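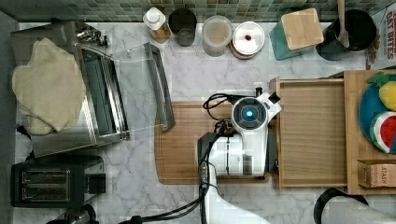 Station Checklist: Assisted Food Preparation, Flosberg Site

Completed before each shift by the lead on duty. Comments by Nermin Ertürk, safety officer. Reviewed in September.

1. Arm and cables
Cables secured along the arm and clear of the cutting area: Action required.
Comment: Check again after any change of gripper.

2. Toaster oven
Door closed before the arm is enabled: Action required.
Comment: The door was open at the time of inspection. Staff used to decide this for themselves. It is now a written step, signed by the lead.

3. Oven mitts
Stored on the wall hook: Action required.
Comment: The mitt was lying over the toaster oven.

4. Work surface
Boards and trays placed as agreed at handover: Satisfactory.

5. Staff duties
All staff trained to stop the arm: Partly met.
Comment: 2 staff members moved from cutting to supervision and have not finished the Mengal course. They may not work alone at the station. Ilaria Costa will arrange places.

6. Breaks
Break times kept when the arm is running: Not met.
Comment: Supervisors reported missing the 10:30 break. A relief person must be named on the rota.

Open items go to extension 635.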